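Blog > Student Projects > Opinion

Home News Teams Join Contact

I think our club should spend way more time in the simulator, and yes, I know that's unpopular! People sign up because they want to touch a real arm (so did I). But in December I tried the same reach 85 times in one evening, and bumping the blue frame cost us zero dollars.
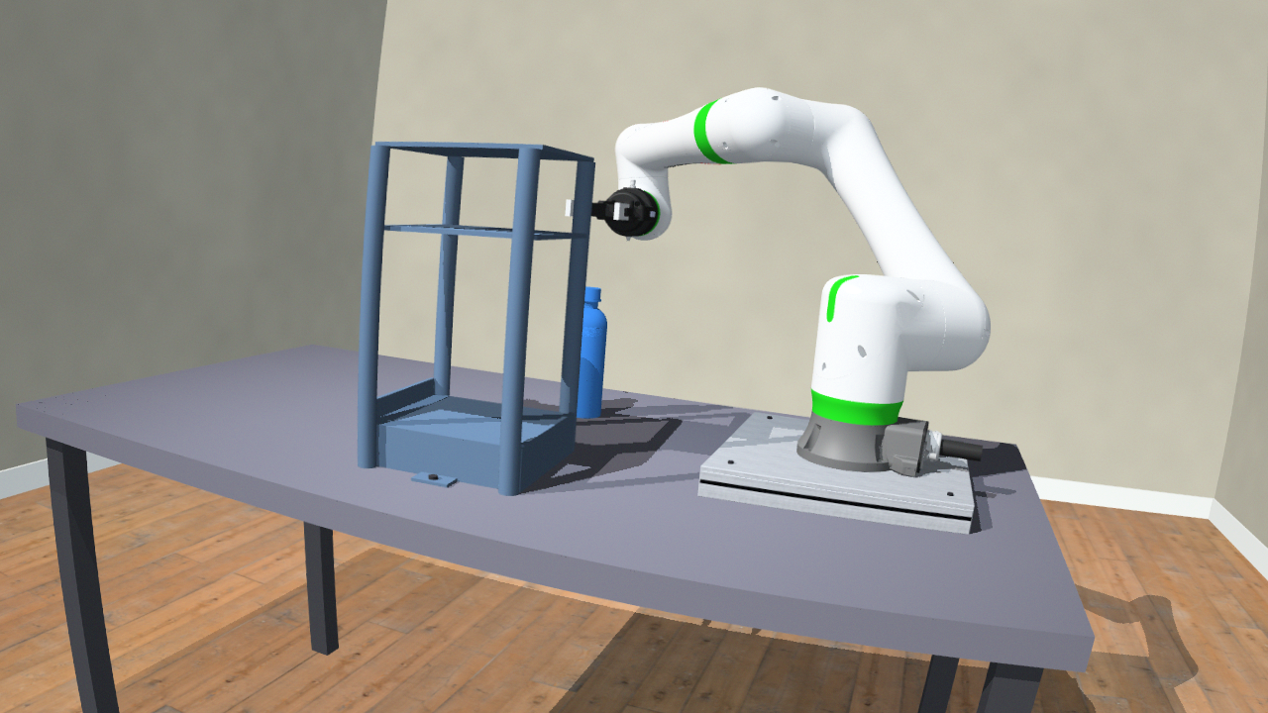

Plelberg Student Robotics Club

Getting a gripper in next to that frame is fussy work, with a bottle standing right behind it. Yabsira Yimer thinks sim makes us lazy, and she's partly right – friction is never quite right in there. Still, I'd give new members 3 weeks of it before they book the lab. Argue with me at the next meeting!

2 comments | 190 shares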